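Chapter 7
Keeping Dry Goods and Fresh Fruit in a Small Kitchen

After you study this chapter you will be able to:
- separate the foods of a household into groups according to how long they keep
- choose a suitable container for each group
- plan the shelves of a small kitchen and label them
- explain why soft fruit needs a different place from spices and tinned food

Before you read

Think about the kitchen in the home where you live now. Where does the salt stand? Where do you put fruit when you come back from the market? Write your answers in your notebook, because you will need them again for Task 3.

7.1 One kitchen, two kinds of storage

When Stella Wanyama moved to her first flat in Cusden, she had one cupboard and a table. In October she wrote down every food that she threw away during the month. The list was longer than she expected. There was half a bag of flour with insects in it, a jar of paprika that had lost its smell, and many small portions of fruit. The fruit was the largest part of the list, and also the most expensive.

Her list shows us a common difficulty. Many people put all food in the same place and treat it in the same way. But the foods in a kitchen have very different lives. Dried pepper can stand for many months if the lid is closed well. A tin can stand even longer. A strawberry is at its best for a few days only, and in a warm room it may be soft by the next morning.

For this reason we divide the storage of a kitchen into two parts in this book. We call them the standing store and the passing store.

The standing store holds the things which stay: spices, salt, rice, dried beans, tea and tins. These foods want a dry place, away from the cooker and away from strong sun. Glass is a good material for spices, as it does not take the smell of the contents and it is easy to wash. The lid should be a screw cap or another lid that closes tightly. Jars with square sides are practical on a narrow shelf - they stand close together and no space is lost between them.

The passing store holds the things which go quickly: berries, salad, herbs, ripe tomatoes. These foods need air. In a closed bag the water from the fruit collects on the inside, and mould begins to grow. An open basket with holes in the bottom and in the sides lets the air move under the fruit as well as over it. The fruit should lie in one layer when this is possible. Berries that must wait until tomorrow go to the refrigerator, and they are washed only before eating.

The two stores may be close to each other. In a small kitchen they often share one table, with the shelf against the wall and the basket before it. The cook can then see the fruit first, and this is useful, for the fruit must be eaten first. On the shelf, the spices are kept at the height of the hand and a heavier tin can go on the lowest board.

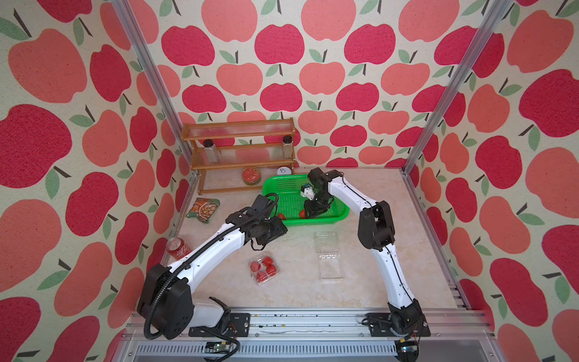

7.2 Words for this chapter

Shelf life: the time during which a food stays good to eat, if it is kept correctly.
Tier: one level of a shelf or rack.
Mesh: a surface made with many small openings.
Airtight: closed so well that no air comes in or goes out.
Rotation: the habit of using the older food before the newer one.

7.3 The plan of this chapter

Section 7.4 treats the standing store. You will learn how to fill jars, how to write a label, and how to check old spices by smell and colour. Section 7.5 treats the passing store and contains a table of common fruits. In section 7.6 we follow two households, the Ekwueme family and the student house in Gosik, while they arrange their kitchens again from the beginning. The Ekwueme family has a large pantry, and the students have only one rack for all of them, so their solutions are not the same.

The model answers for the tasks are on page 131.

Task 1
Make two columns with the titles "standing" and "passing". Put these foods in the correct column: lentils, raspberries, cinnamon, lettuce, tinned fish, fresh mint, sugar. Compare with your partner. If you do not agree about a food, write down both reasons.

Task 2
Measure one shelf in your kitchen. A shelf 70 cm long is used in the drawings of section 7.4, and you should change the drawings to fit your own measure.

Task 3
Look again at the notes that you made before reading. Which food in your kitchen stands in the wrong store? Move it, and write one sentence about the new place.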